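Nallmont Open Day

The Nallmont Open Day is an annual public demonstration of robotic disassembly, held each August at the Buren workshop in Nallmont. It is organised by Fliltuvura, a research program concerned with the recovery of parts from discarded office computers. The first edition drew 142 visitors. Attendance later reached 800, and entry has been ticketed from that point on.

Demonstrations run for 76 minutes and are given in groups of 6 stations. Visitors stand behind a painted line and follow the work on overhead monitors. The best-known station, Cù, deals with desktop machines. The computer is laid on its side with the case open, and small parts are handled by an arm with a parallel gripper. Holders on a grey fixture plate stand beside the work area.
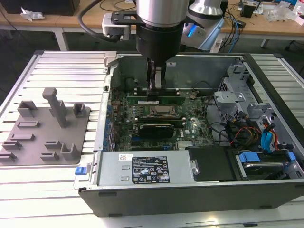
Memory module on the motherboard, beneath the gripper fingers.

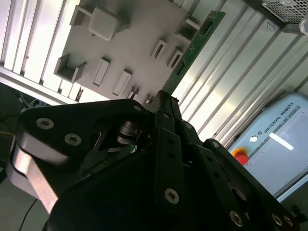
Staff at each station answer questions between cycles. A printed program lists the organisers' current trials, and the workshop's catalogue of fixture designs is kept at the front counter. School groups are admitted in the morning only.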